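Bratstead Home & Garden Forum > Kitchens and Bathrooms > Limescale in a hard water area, what are you all using?

noemie_b
New member
Posts: 73

Hello everyone! We moved to Bratstead in February from somewhere with lovely soft water and I had no idea what was coming. The kettle furred up inside a fortnight. The shower screen looks like frosted glass. I rang the water company and the man said our reading was 313, very cheerfully, as if I'd won something.

I'd love to hear what people do day to day. I don't mind a bit of scrubbing but I'd like to know I'm scrubbing with the right thing!

Noémie

SajibJ
Regular
Posts: 313

Welcome to the chalk! Citric acid, citric acid, citric acid. Buy the powder in a big bag, it costs next to nothing compared with the branded stuff. Two tablespoons in a kettle of water, bring it to the boil, leave it for twenty minutes, rinse twice. It's so satisfying watching it fizz, my kids come and watch.

For the shower head, tie a freezer bag of the same mix round it overnight (elastic band, and another elastic band because the first one always pings off).

oldhugo
Regular

Agree with Sajib on the kettle, disagree on using it everywhere. Please, please check what your worktops are made of first. Acid eats real marble. It leaves dull patches that no amount of wiping will shift, and you'll only notice when the sun comes in sideways. Same goes for vinegar and lemon juice, whatever your aunt says.

noemie_b

Oh help. Ours has the marble pattern with the grey and black veins and I don't know if it's real. How do I tell?
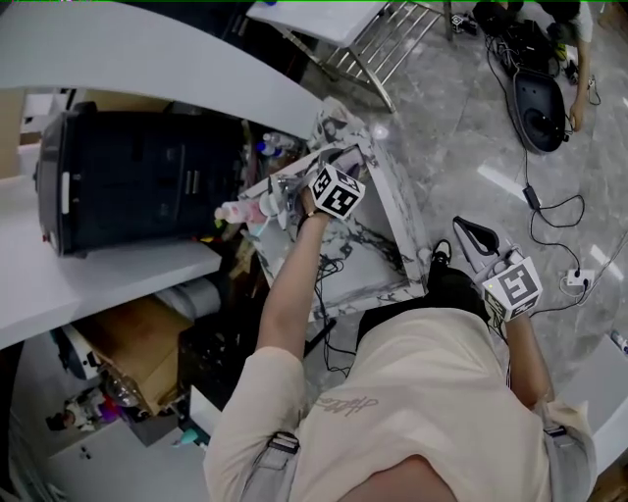 The sink counter, tap towards the back

oldhugo

Very smart! I can't tell from a photo, sorry. Feel along an edge or underneath, where it hasn't been polished. Laminate often shows a seam, and real stone is cold even on a warm day. Veins that repeat exactly are a giveaway for a print. If you're still unsure, treat it as real and use a drop of washing-up liquid in warm water, then dry it off.

JacquelineC
Moderator

Drying it off is the whole secret, if you ask me. I keep an old flannel by every tap in the house and wipe round the base each time I use it. Ten seconds. I haven't descaled the bathroom tap since last summer and it still shines. The scale only forms when the water sits there and evaporates.

SajibJ

Ten seconds each, times a family of five, and mine would use the flannel to clean the dog. I admire you Jacqueline but it isn't happening here!

Didier_R
Regular
Posts: 100

Get a softener and be done with it. We had one put in by Langlois, the plumbers behind the station, and I'd never go back. Soap lathers, towels are soft, the shower screen just needs a squeegee. Ours takes block salt and I change it every few weeks. Best thing we've bought for the house, and that includes the greenhouse.

oldhugo

How much did it set you back, Didier? I was quoted a silly amount by someone else, and there's the salt on top.

Didier_R

£300 for the fitting. The unit was extra, I found ours ex-display. Ask them to leave the kitchen cold tap on the hard supply for drinking, they'll know what you mean. Tea tastes better that way too.

SajibJ

Tea does NOT taste better with hard water, it gets that horrible skin on top. I'll fight you on this.

Didier_R

The skin is where the flavour lives.

JacquelineC
Moderator

There is already a tea thread, gentlemen, and it is very long.

tivanel_lane

Has anyone tried those magnetic things that clip on the pipe? My neighbour swears by his.

oldhugo

Tried one for a year. The kettle looked exactly the same. I've heard people say the scale wipes off more easily, but I couldn't tell any difference. I'd put the money towards a jug filter.

noemie_b

You're all wonderful, thank you! I've had my head under the sink and the underside is rough and very cold, so I'm going to assume stone and keep the acid well away. Citric powder is bought for the kettle and the first go was brilliant, great flakes of it came off. The flannel is in place. My husband has been told about the flannel.

One more if I may: the glass shower screen. Is there anything for scale that's already baked on?

SajibJ

Citric again, in a spray bottle, as warm as the bottle will take. Lay kitchen roll over the glass so it stays wet, half an hour, then a non-scratch pad. Keep it off any stone round the tray!

JacquelineC
Moderator

And open the window while you do it. Let us know how you get on, Noémie.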